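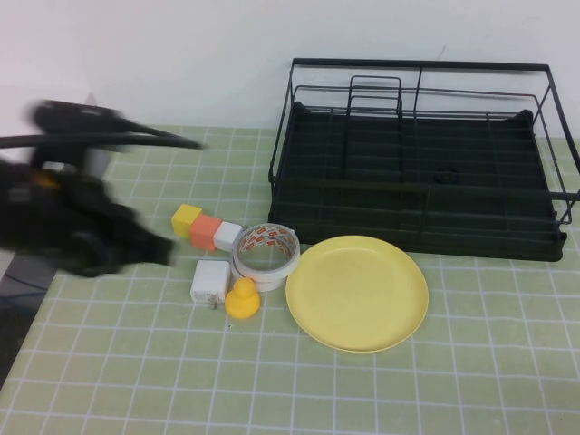 The arm in motion over the grid mat, with the practice objects and dish rack set out.

Setting Up a First Sorting Task with the Plasis Tabletop Kit
Norkmont Learning Support
Updated 2022-03-23

The Plasis kit is supplied with one arm, one gripper, a controller and a printed grid mat. Practice objects are not included. Ordinary household items are suitable, and users are encouraged to mix shapes: cubes, rolls of tape, a small charger, a rubber duck, a plate. A wire dish rack may serve as the drop-off area.

Before you begin
Clamp the arm to the left side of the table. Lay the mat flat and smooth out any folds. Allow around 10 minutes for the controller to start and complete its self-check. Keep hands clear of the mat whenever the status light is on.

Step 1. Place the objects
Group the small items near the middle of the mat, within reach of the gripper. Leave the front of the mat open. Set the rack on the side opposite the arm.

Step 2. Teach the home position
Hold the release button, guide the arm by hand to its resting point and press Save. The same procedure is used for the pick and drop points.

Step 3. Set the speed
New programs open at speed 5. For first trials, select speed 2. Higher settings are intended for programs that have already been run in full — the arm covers the width of the mat quickly.

Step 4. Run one object
Begin with a single cube. If the gripper closes early, lower the pick point slightly and save again. Flat items such as plates require the wide finger set, sold separately.

Step 5. Save the program
Choose Export and store the file under a clear name. Programs made with the earlier Gernovik controller must be converted before use.

Price and support
The kit is offered at $459, with shipping charged separately. Replacement mats and finger sets may be ordered through the Norkmont parts desk.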